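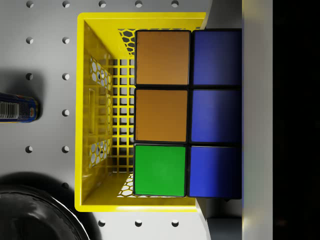 Success criteria for pick-and-place into a bin: what counts as "placed"?

Posted 7 November 2024 in Manipulation > Test Methods

I maintain the evaluation rules for a simulated tabletop benchmark at our site. The task is to put a cube into an open crate on a pegboard surface, with a parallel gripper and other objects nearby as distractors. We ran 1,046 episodes in July and two reviewers scored them separately from the final state. They disagreed on 60.

Nearly all of the disagreements are the same case. The cube is inside the crate but up against a wall, with part of it past the rim when seen from above, and the gripper finger is still next to it. One reviewer scores this as a success because the cube center is inside the crate footprint. The other scores it as a failure because the object has not been released.

Our current rule text is one line: "The object is in the container at the end of the episode." Is there an accepted wording for this? I would prefer something that can be computed from simulator state without a person looking at it. Changing the crate is not an option, as older results depend on it.

Tags: simulation, grasping, scoring, good practice

3 replies

Colville

Your rule merges three conditions that should be written and logged separately.

Containment. Define an interior volume for the crate, bounded by the inner wall faces, the floor and the plane of the rim. State whether you test the object's center of mass or its full bounding geometry. For a rigid cube I use center of mass inside the volume, plus contact with the floor or with another object that is itself resting on the floor. The contact term removes cubes that are balanced on the rim or wedged between wall and finger.

Release. No contact between any gripper link and the object. Check every link. A finger pad can be clear while the block behind it is still touching. Add a minimum clearance in the rule text and keep it fixed for the whole release of the benchmark.

Settling. Linear and angular velocity of the object below a threshold for a continuous window. Without the window, a cube that is passing through zero velocity during a rock will pass.

Success is all three true at the same time step. Report containment by itself as a second figure. Your reviewers are measuring different things and both numbers are useful.

Two notes for crates with perforated walls. First, check whether the collision mesh includes the openings. If it is a convex hull, the inside of the crate is solid as far as the physics is concerned and nothing can be placed in it at all. If it is a convex decomposition, small gaps may be closed, and that should be stated in the asset notes. Second, do not judge "past the rim" from a top view. With a perspective camera, an object that stands taller than the wall will overlap the rim in the image even when its base is fully inside.

Pintér

just make the arm go back to home pose before you score. we do this and never had the problem. 7 lines of code

Dravwood

The retreat suggested above is good practice, but it has to be in the published rules. If the evaluator moves the arm after the policy has stopped, you are scoring the policy plus your retreat. A scripted retreat can drag the cube out of the crate or push it down into place, and either result gets credited to the policy. Options, in the order I would consider them:

Require the policy to retreat on its own within the step limit, and score the last state.
Run a scripted retreat straight up at a fixed speed, and log state before and after it.
Do no retreat, and use contact checks as Colville describes.

We use the second one on the Kitus rig. Out of 13 borderline cases in our last set, the before and after states differed in enough of them that we now publish both columns.

Also decide what happens to the distractors. If the arm tips another object into the crate, or shifts the crate on the board, the rule should say whether the episode still counts. Ours allows crate movement up to a fixed limit and fails the episode above it. Give the rules a version number, and put that number in every results file. Rescore the July episodes from saved state under the new version and leave the old scores in place beside them.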